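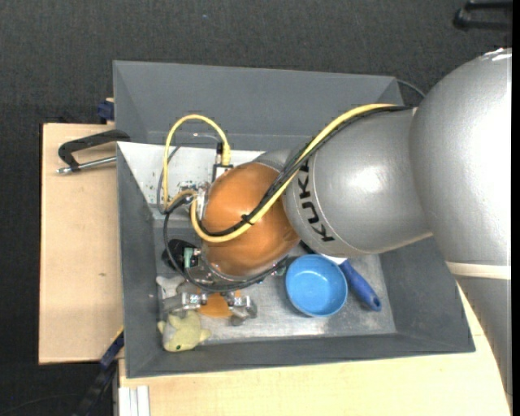

Last updated: 8 October 2020

I finally got my parts list to talk to my floor plan drawing, and I'm so pleased I have to write it down before I forget how I did it!

The list is a plain CSV export from Jitudow with 1561 rows in it, one per item. My drawing has 44 shapes. Back in August I tried typing the item codes into the shapes by hand, got through one corner of the plan, and gave up. What I wanted was for each shape to look up its own row and fill in the label.

The trick was the key column. Jitudow pads its codes with zeros so they are always 8 characters long, and when I opened the CSV in my spreadsheet the zeros vanished, so nothing matched. Import the column as text - don't just double-click the file - and the codes stay whole. Hiba Hamdan spotted that one in the comments on my last post. Thank you, Hiba!!

After that I saved the sheet, pointed the drawing at it, and hit refresh. Labels everywhere! Only 2 shapes stayed blank, both in the Paiva room, and those were my own typos.

Next I want to color the shapes by the status column (green for checked, gray for everything else). I have a rough version going, but it forgets the colors when I reopen the file. If you've got that working, tell me how!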